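Workshop notebook, Colside
2018-04-30

Humidity chamber, continued. Third attempt at getting the salt-solution reference points to agree with the Lemaire hygrometer before the wood samples go in.

Setup unchanged from the last entry except for the gasket. The old foam strip had taken a set at the hinge side and I could slide a feeler gauge under it. Replaced with silicone cord, 10 mm, butt joint at the bottom center, no adhesive except a dab at the joint. Lid now needs both clamps to close. Leak check with the fan on and dry air inside: reading climbed slowly and steadily, with no jump when I moved the lamp or opened the room door. Better than before. Not going to chase it further.

Salts in use: sodium chloride for the mid point, magnesium chloride for the low point. Both mixed as a slurry with visible undissolved salt, distilled water. The potassium sulfate is still caked in the jar and I did not want to break it up with the metal spatula, so no high point this time.

Low point first. Left the dish in for 24 hours with the fan on low. The Lemaire settled a little above the table value and stayed there. The Prirnora probe, hung on the same wire, settled below it. The gap between the two is the same as in the last run, same sign, so I am calling it an offset and not drift. Swapped the positions of the two sensors to rule out a gradient inside the box. The gap followed the sensors and did not stay with the positions.

Mid point. Same procedure, same soak. Both sensors read closer to each other here. So the disagreement is larger at the dry end, and a single-number correction will not do. Two-point correction entered in the sheet for the Prirnora only. I left the Lemaire alone because its certificate runs until July and I would like the factory numbers intact when it goes back.

Note on temperature: the fan motor warms the box slightly. With the fan on high the dish lags behind the air and the reading comes out low. On low the effect is smaller than the display resolution. Keep it on low. The knob has no stop between the two settings and gets bumped, so I put tape over it.

Balance. The Zurkix was re-zeroed after leveling. Check weight 300 g, read correct to the last digit, three placements, center and two corners. Far left corner reads one digit high, as always. Put samples in the center.

Samples. Beech offcuts, end grain sealed with two coats of shellac, face grain left bare. Starting masses are in the sheet. Board they came from weighed 1870 g before cutting, recorded here because the tag has fallen off the remainder and somebody will ask. Cut list is on the back of the board in pencil. Orientation mark is a single line on the bark side.

The first set was sealed badly. Bubbles in the shellac along the rays, and those blocks gained mass faster than the rest. Excluded. The second set was brushed thin, left overnight, sanded lightly, brushed again. No bubbles seen under the loupe.

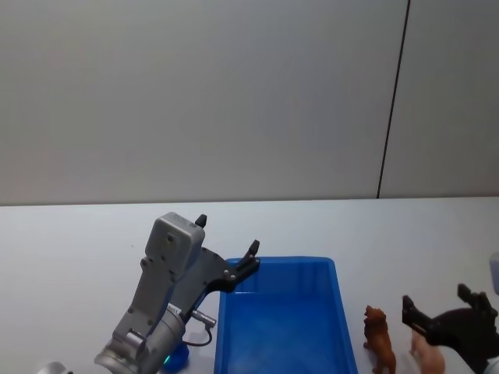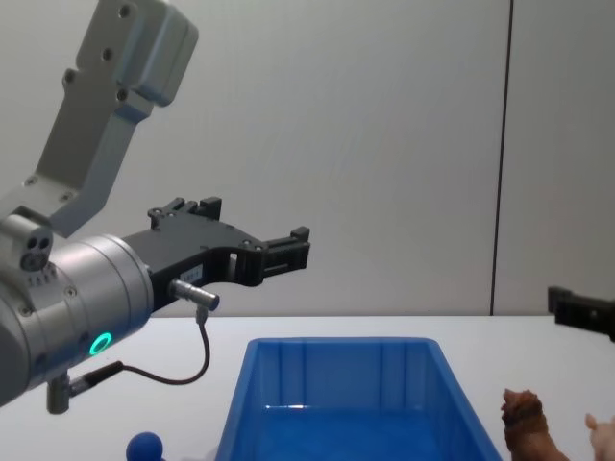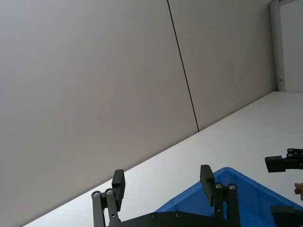

Sorption run, order of work. Dry end first, then up, then back down to look at the hysteresis. Going up only would be faster, but then the numbers cannot be compared with the older oak data, which was taken both ways. Weigh once in the morning and once before leaving. A block counts as settled when two readings in a row differ by no more than the last digit.

Handling: tweezers only, lid open as short a time as possible. Last run I had the lid open long enough to reshuffle the whole rack and the reading took most of the afternoon to recover. Take one block out, close, weigh, return, close. Write the mass down before touching the next one. The rack has a notch at the front left so the blocks go back in the same slots.

Open points:

The wire through the side wall is sealed with putty, which is itself a source of error if it takes up water. Weigh a lump of it alongside the samples and see.

The slurry crept up the side of the dish at the mid point and left a crust on the rim. Use the taller dish, and do not fill past half.

Sheet column for the Prirnora still shows the uncorrected value next to the corrected one. Leave both until the run is done. The plot takes the corrected column. I checked the cell references after adding the row for the excluded blocks and one of them had shifted, now fixed.

Need fresh distilled water before the dishes are remade. The open bottle has been standing without its cap and I would sooner not use it for reference points. It is fine for rinsing.

Potassium sulfate: try warming the jar in a water bath with the lid loose, then tap it out onto paper. If it comes out as one lump, order new.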